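A Sunday at the Mumusia Toy and Textile Fair

My sister had been after me for three years to come along to the Mumusia fair, and for three years I had found some reason to stay home with the dog. This January I ran out of reasons. She picked me up while it was still dark, with two travel mugs of coffee and a bag of those little almond cookies from the bakery by the station, and off we went, talking the whole way and missing our exit once.

If you have never been (and I hadn't, so no judgment), Mumusia is an old market hall at the edge of town, brick on the outside and iron and glass on the inside, and for one weekend every winter it fills up with people who sew, knit, carve, felt and stuff things. The sign by the door said up to 3000 visitors were expected over the weekend, and I believe every one of them was in the coat check line ahead of us. We stood next to a very nice man from up north who was carrying a rocking horse under one arm, and he told us all about horsehair and where to buy it, so the time went quickly.

Tickets, by the way, are handled through something called Clerkix, and you'll want to sort that out on your phone before you leave the house. The signal inside the hall is terrible. My sister had printed hers like the sensible person she is. I had not, and I spent a good while standing by the radiator with my arm in the air.

We started on the left side, in the wool section, and I could happily have stayed there all day. There were baskets of roving in every shade of green you can think of, and a woman spinning on a wheel her grandmother had brought over on a ship. She let me have a try. I made something that looked like a caterpillar with a stomach ache, and she wound it up and gave it to me anyway, with a ribbon around it. It's on my windowsill now.

The talk I most wanted to hear was by Randi Lunde, who has been making cloth dolls for most of her life and has the hands to show for it. She sat on a plain chair with a microphone she kept forgetting to hold up, and she talked about faces. Put the eyes lower than you think, she said, and then lower again. Somebody asked how many dolls she had made, and she said she had stopped keeping track after the first 100 and wished she had stopped sooner. She passed a few around. One had a darned elbow, and Randi told us its owner was a schoolteacher now and had only lent it for the weekend, so please, no coffee near it! I held that doll like it was made of eggshell.

After that we needed lunch. There are food stalls along the back wall, and I have opinions about them. The soup is good and the bread is better. The dumplings are fine but the line isn't worth it. Sit upstairs if your knees will allow, where there's a gallery with long benches and you can look down over all the stalls and plan your afternoon. My sister had made a list. Mine was on the back of a napkin and it said "buttons."

The buttons were at Coetzee, a family stall tucked in at 41, down at the far end near the side door, where it's drafty and everyone keeps their hats on. Drawers and drawers of them! Horn, glass, shell, painted wood, and one tray of nothing but odd ones, sold by the scoop. I bought two scoops. I have no plans for them whatsoever.

Next door was a stall called Findora, which sells patterns and kits for people who would like to make something but don't know where to begin. That's me, so I stayed for the beginners' hour, run by a young man named Tianyou Xiao. He was wonderfully patient. There were nine of us squeezed around a table meant for six, and he went from elbow to elbow showing us how to gather a circle of fabric with a running stitch, how to stuff it firmly without making it lumpy, and how to hide the knot at the end. His big piece of advice was to start with fruit and vegetables. A bear has to look like a bear, he said, and people are very particular about bears, but a crooked pear is still a pear.
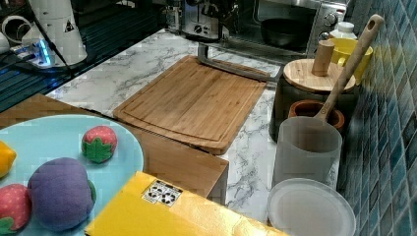
I took that to heart, and I've been thinking about it ever since. When our kids were small we had a whole basket of play food, and it got more use than anything with a battery in it. Lemons were telephones. Carrots went to bed in shoeboxes. My sister reminded me that my youngest once took a stuffed tomato to the dentist and had its teeth checked too, and we laughed so much that Tianyou had to come over and see whether we'd hurt ourselves with a needle.

My own effort was a plum. It leans a little, and the stem is on what I suppose is the side, but I finished it before the hour was up and I was very proud. My sister made a perfect apple, of course, and then made another while she waited for me.

We had one more turn through the hall before the stalls began packing up. The wooden trains are worth seeing if you go, and so is the repair corner, where you can bring in any old stuffed animal and have it looked over for free. Go early for that one, the line was long both times we passed. Parking is behind the church, bring coins. We got home after dark with sore feet and one almond cookie left, and my sister let me have it.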